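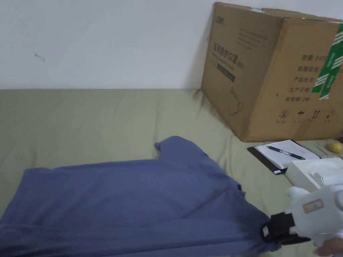
A corrugated carton of medical protective masks, flaps closed.

The date on a carton should be the date on which the contents stop working. For many stored goods it is something weaker. It marks the end of the period the manufacturer was willing to test, and the two are treated as the same thing by everyone downstream: the warehouse, the auditor, the person deciding what goes in the dumpster. I think the practice should change, and that the change is mostly a matter of labeling.

Consider how a shelf life is set. A maker takes samples from a production lot, holds them at raised temperature and humidity, and tests them at intervals. The results are converted to an equivalent time at room conditions by a formula that assumes one dominant failure process. If the samples pass at the equivalent of two years, the label says two years. The maker has little reason to keep going. A longer test ties up a chamber, delays release, and lengthens the period during which the buyer does not reorder.

The formula is also weak for products made of several materials. In a mask, the filter layer, the elastic, the nose strip and the glue holding the strip age by different routes. Electrostatic charge in the filter can decay with heat and moisture. Elastic loses stretch under oxygen and ozone. A single date covers all of these, so it has to follow whichever part is worst, and the label does not say which part that is. A buyer who knew it was the elastic could check the elastic.

I worked for a time in stock control at Skollen, a regional supply depot, where we held 270 pallets of mixed protective goods under one rule: at the printed date, the pallet left the building. Storage records were kept in full. We had temperature and humidity logs for every bay, and they had no effect on the outcome. A pallet from the cool north bay and one from under the roof were discarded in the same week if their labels matched. The rule was easy to audit, and I understand why it was written.

Its weakness shows in the other direction as well. Goods stored badly can fail before the date, and a date rule passes them. At the Stasiv site, cartons stacked against an uninsulated outside wall went through a full winter of condensation. They were in date in January and were issued. My former supervisor, Aigars Org, pulled nine cartons from that row for inspection and found brittle straps in several. The paperwork for all nine was in order.

Three items on the carton would fix most of this. First, the tested period, stated as such. Second, the storage limits under which the period holds, in type as large as the date itself. Third, the part or property that set the limit. None of these requires new testing. The maker already has the data in the release file.

The usual objection is that users will stretch the dates. Some will. They do it now, during shortages, with no guidance on what to inspect. A second objection is liability, and it has more force. A maker who names the limiting part may be read as vouching for the others. That could be handled with standard wording.

Depots would have to do more work. They would need a sampling plan, a bench, and a person trained to use it. For small sites the cost may exceed the value of the stock, and for them a plain date rule is still reasonable.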